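Raltuver Garden Aviary, walk-in model

Our most popular aviary for parks, schools and larger back gardens, and we're so pleased to have it back! The Raltuver is a walk-in flight for finches, canaries and small parakeets, built from powder-coated panels that bolt together on any level base. Anneli Kiiskinen drew up the first one for a park that had lost its old bird house, and the shape has hardly changed. 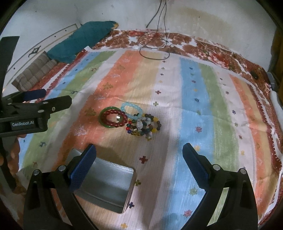
Panels come in three finishes: moss green, black and plain galvanised. Birds show up best behind the black, oddly enough, and the mesh seems to vanish once you stand back a few steps. If you'd like something brighter we can paint the door frame to match nearly anything you send us, even a stripy bedsheet in orange, light blue and green (those would make a lovely door, and we mean it). Painted doors add 5 working days.

Size and weight
Height to ridge: 544 cm
Mesh panels: 69
Weight without base: 70 kg per bay
Door: double, with a safety porch between the two

The porch is Kai-wen Tsang's work and we love it. You shut the outer door behind you before opening the inner one, so a quick finch has nowhere to go. 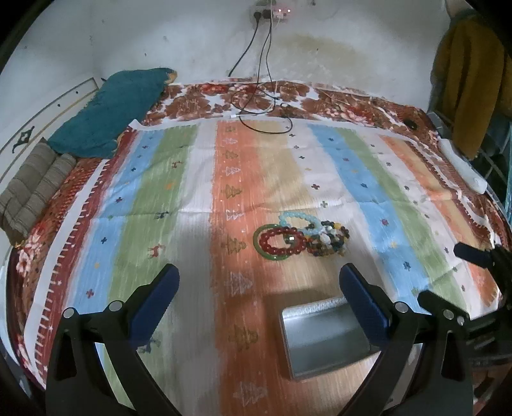
Shallow metal tray with a textured rim, on a striped cover.

Glazed roof sections are sold separately and fit over the sheltered end, for birds that feel the cold. Perches, nest boxes and the Drukeo misting line all clip to the same rail.

New stock arrives in June. To ask about bases or delivery, write to Hoi-yan Kuo at Teder.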